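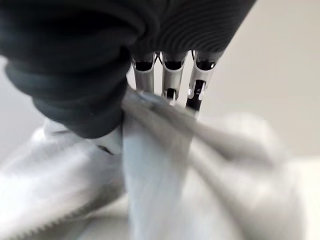 HOME & MONEY

The Thousand-Count Lie, and Other Things Your Sheets Told You

By the Lillby Review household desk

Walk into any bedding department and the first thing you'll be handed is a number. It sits on the front of the package in type larger than the brand name, and it is supposed to settle the matter. Three hundred. Six hundred. A thousand. The salesclerk will say it out loud, in case you missed it.

I have been buying sheets for my own bed for a long time, and for the past year I've been buying them for this magazine too, and I no longer believe the number means much of anything.

Thread count is meant to be simple. You take a square inch of fabric, you add up the threads running one way and the threads running the other, and you get a total. The trouble starts when a yarn is made of several thinner strands twisted together. Count the yarn once and you have a modest sheet. Count each strand separately and the same piece of cloth has doubled or tripled in status without anyone touching a loom.

That is how you end up with a set that claims a thousand and feels like a tarp. There is only so much room in an inch. Past a certain point the maker has to use very thin thread, which wears out sooner, or has to get creative with the arithmetic.

We bought 15 sets of white cotton sheets, queen size, and sent a pillowcase from each to Bahrami, a small textile lab that mostly tests hospital linens. We asked for a plain count, one yarn as one yarn. Of the 15, only 6 came back anywhere near what the package promised. The worst offender was the Pandel Grand Reserve, which claims a thousand. The lab made it 313. When I called Pandel's customer line, I was told that counting methods differ. They certainly do.

The set that came closest to its own label was from Flalter, a mail-order outfit with an ugly website. It advertises 500 and measured 497. I would like to report that it was also the nicest to sleep on. It was fine. A bit warm. The one I kept going back to was a cheaper set with a count in the low hundreds, in the plain over-and-under weave called percale, and I suspect I liked it because I sleep hot and percale lets some air through. Someone who likes a heavier, silkier sheet would have sent it back.

Which brings me to the other words on the package. "Sateen" at least tells you something: it's a weave, with more thread floating on the surface, so it looks shiny and snags more easily. "Egyptian" tells you where some of the cotton may have grown, and says little about whether it was any good. "Hotel quality" tells you nothing. I have stayed in hotels. "Wrinkle resistant" usually means a finish has been put on the fabric, and you should ask what happens to it over time, though I've yet to meet a salesclerk who could answer.

Then there is the touch test, which every shopper believes in and I used to. You slip a finger through the little gap in the plastic and rub. What you are feeling, a lot of the time, is softener added at the factory. Two of our sets went into the wash feeling like butter and came out feeling like a paper bag. Another pair went the opposite way, stiff on arrival and lovely after a month.

I'm also doubtful about the advice that good sheets should last a decade. Whose? Mine get a hot wash every week and a dog every night. The seams on a fitted sheet give out first, then the patch where your shoulders go, and no label I've seen mentions either one. If a company wanted to impress me it would print how many washes the elastic survives.

So what should you look at? Fiber first: if it says cotton-rich, read the small print and find out what the rest is. Then the weave, which will tell you more about how the sheet feels at 3 a.m. than any figure on the front. Check the pocket depth against your mattress with a tape measure, including whatever topper you've put on it. Hold a single layer up to a window. If you can see light in uneven patches, put it back.

And check the return policy before you pay. Several stores will take sheets back only if they're unopened, a strange rule for a product you can't judge until it has been washed and slept on. Flalter gives you a month. Pandel wants the plastic intact.

I bought a second set of the percale in November, with my own money, on sale. The package has a number on it. I didn't send that one to the lab.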